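Site Visit: Balten Furniture Works, Clomthorpe
Tuesday, January 7, 2025
Report by Tala Bitar

The Balten plant in Clomthorpe makes height-adjustable desks for offices and schools. Elias Rawashdeh, production lead, took our group through the main hall in the morning. The line runs one shift and turned out 203 frames on the day before our visit.

Steel columns arrive cut to length. They are washed, powder coated and cured, then moved by cart to the assembly bay. Each lifting column has three nested sections with plastic glides between them. Glide thickness is matched to the column by hand, using a feeler gauge and a printed chart. Rawashdeh said most returns in the first year of production were traced to poor glide fit, and the chart dates from that period.

Tops are bought in from Mensah and drilled on site. The drilling jig was rebuilt in October and now covers 7 hole patterns. Changeover between patterns takes 3 minutes.
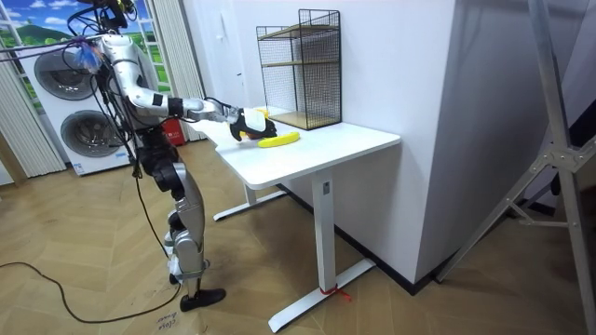

Finished desks are sampled for stability at full height. A side load is applied at the front edge of the top and the deflection is read from a dial indicator. The limit is set in-house. We were shown the log for batch 651, which had one rejected unit, put down to an undertightened crossbar bolt.

Noise in the coating area was high and the guide was hard to hear past the second row. Parking is behind the loading dock; use the north gate. Yara Abu Hammour has the handouts and the column drawing for members who missed the trip.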